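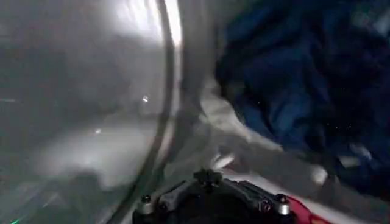
**Wrist cam goes to mush whenever the arm moves, fix in software or lights?**

Posted by covau_shed, Jun 26, 2026

Hi all, I've been building a little arm in the garage for picking up and folding clothes (yes, I know, everyone's doing one). The camera sits on the wrist looking over the gripper. Parked, I get lovely pictures. As soon as it swings across the bench with a dark blue bit of fabric in view, the gripper stays fairly crisp and the rest is grey soup. Exposure's on auto. I've got 3526 frames saved so far and I'd hate to bin the lot. Do I slow the arm down, or is there a setting I'm missing?

---

**Els Mulder** (accepted)

Turn auto exposure off first! Dark navy fabric makes the camera hold the shutter open ages. Lock it at 1/400, see how dark it gets, then add light until you can see creases again. I went to 1/1000 on mine and needed two more LED strips, but gosh it was worth it. Diffuse them if you can, bare bulbs leave a nasty glare up the top of the picture and the auto modes go silly over it. Keep your old frames, just sort out the ones where the arm's parked.

---

**worncombe_tinkerer**

What Els said. Also check your cable isn't flopping past the lens, mine did for weeks. Two zip ties and a bit of foam.

---

**vasach**

just buy a better camera mate

> **covau_shed:** Got a spare one going? Trying 1/400 tonight, cheers Els.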